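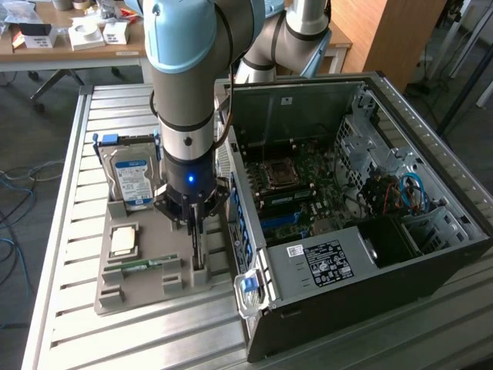
3.2 Parts, tray and open case

Desktop computers are a wonderful subject for a study of sorting. Almost everything inside one was made to come out again, and the way each part comes out tells you something about how it should be stored afterward. We worked through 686 retired towers from offices in Stavov and Gikley, and we never got tired of opening the next one!

Figure 4. Parts tray beside an open tower. The tray holds a hard drive, a processor and a memory module; the tower lies on its side with the side panel off.

The layout in Figure 4 keeps the tray right next to the case, so a part has only a short way to travel. Each kind of part gets its own shape of holder. The 3.5-inch drive stands upright in a slot with its label showing, the processor lies in a square recess, and the green memory module lies flat in a long channel. We like this arrangement a great deal — a missing part shows up at a glance, and so does a part in the wrong place.

Upright slots suit drives very well. Memory was harder to decide on. A module standing on edge is easy to grip but also easy to knock, while one lying down is safe and takes up more room. In the Hevwood version of the tray we kept both positions, and people used both happily.

The case itself deserves attention too. With the tower on its side, the motherboard, the processor socket with its metal bracket, and the memory slots all face up. The power supply takes up one whole end, and its labels can be read without lifting anything. Wires are the real nuisance. In the Keogh group of towers, some 759 loose cable ends had to be tucked back before any parts were removed, and tucking them into the drive cage worked better than tying them. Section 3.3 takes up the order of removal — drives first, memory next, processor last.

Contact the authors | Copyright the authors, all rights reserved | Back to top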